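The Great Kitchen Clear-Out, Week Three

Those of you who signed up for the January clear-out will remember the deal: one drawer or shelf a night, 15 minutes on the timer, and then you are allowed to sit down. Those of you who signed up and then went quiet, we know who you are, and the Wednesday email will keep coming.

Week three is canned goods. I went first, as the person whose idea this was, and pulled 44 cans out of a cupboard I would have sworn held a dozen. Four were chickpeas bought in a panic before a snowstorm that dropped half an inch. One was lychees. I have never knowingly wanted a lychee, but I have moved house with that can twice.

The trick, according to Saulius Baranauskienė over at the Skondach food pantry, is to get everything onto the counter before you decide anything. Once it has gone back in the dark you will forget it for another year. Saulius has run the sorting table for a long time and has seen what people donate in the name of generosity. He asks, politely, for no more pumpkin pie filling until at least the fall.

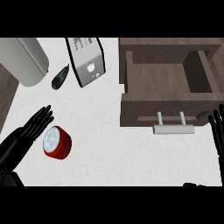

Counter first, cupboard later.

A word on dates. "Best by" is mostly a remark about flavor, and a can a month past it is usually fine. A can that is bulging, leaking, badly rusted or dented along the seam goes in the trash, however much you paid for it. Don't open it to check. Don't sniff it either, Dad.

Anything sound and still in date can go to the pantry, which takes drop-offs at the side door on Ghanem Street from 4 p.m. until the shelves are full. Last year's clear-out brought in more than 3000 items, and 202 of those were cranberry sauce — make of that what you will.

Next week: spices. Please find your paprika and look at the date on it before then. Mine came from a store that is now a dentist.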